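Recording Demonstrations by Hand: Notes on the Container Tasks

2022-12-06

This post sets out how demonstrations are recorded for the household container tasks, and what has changed in the procedure over the past few months. It is written mainly for readers who followed the earlier posts on remote operation and who have asked why so much of the newer material is collected without a robot arm.

Until June, all demonstrations for this work were recorded by remote control. The operator sat at the Idbridge station and moved the arm through a pair of handles, watching the workspace on a monitor. The method remains in use for heavy items and for anything that must be done behind the guard. It is slow, however. A new operator needed up to 90 minutes of practice before producing a recording worth keeping, and the delay between hand and arm led most people to pause before each contact. Those pauses were then learned by the model, which would hover above an object for no good purpose.

The hand-held gripper was introduced to address this. The operator holds the tool directly, closes the fingers with a trigger, and performs the task at a normal pace. A camera mounted on the tool records the view that the arm's own wrist camera will later have. The fingers match those fitted to the Skavberg arm, so that a grip which holds in the hand should also be possible on the machine.

Round tins have received the most attention. They are wider than most of the objects in the Poltine set, and a glossy lid changes its appearance considerably as it is tilted under the ceiling lights.

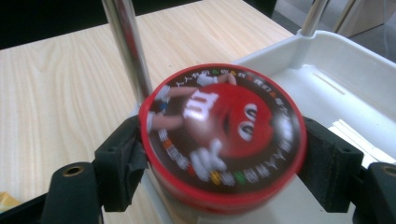 An M&M's tin held between the fingers of the hand-held gripper.

Operators are asked to observe the following when recording with tins. The fingers should meet the sides of the tin squarely. The grip should be closed fully before any lifting or turning begins. The tool should be kept at a steady speed, as fast wrist movements blur the picture and make it harder to recover the path of the tool afterwards. A certain amount of blur is accepted, and recordings are not discarded on that ground alone.

Each session is limited to 30 recordings, followed by a break. Tired operators tend to take short cuts with the wrist that the arm cannot copy, in particular turning the hand past the limit of the last joint. Starting positions are changed between recordings, and the other objects on the table are moved as well, so that the model does not come to depend on any one layout.

The current collection stands at 703 accepted recordings. Of the tasks attempted, 7 are considered ready for trial on the arm. The remainder require further work, chiefly in the release stage, where operators open the fingers in many different ways and the model has had difficulty settling on one.

Remote control will continue alongside the hand-held method. Corrections made while the arm is running can only be recorded from the station, and these are of particular value when a grip begins to slip. A later post will cover how the two kinds of recording are combined during training.

Recent posts
Setting Up the Idbridge Station for Left-Handed Operators
Labelling the Poltine Set: Revised Guidelines
Finger Wear on the Skavberg Arm
Chauvin Workshop: Summary of Discussion

Contact | Copyright 2022, all rights reserved | Back to top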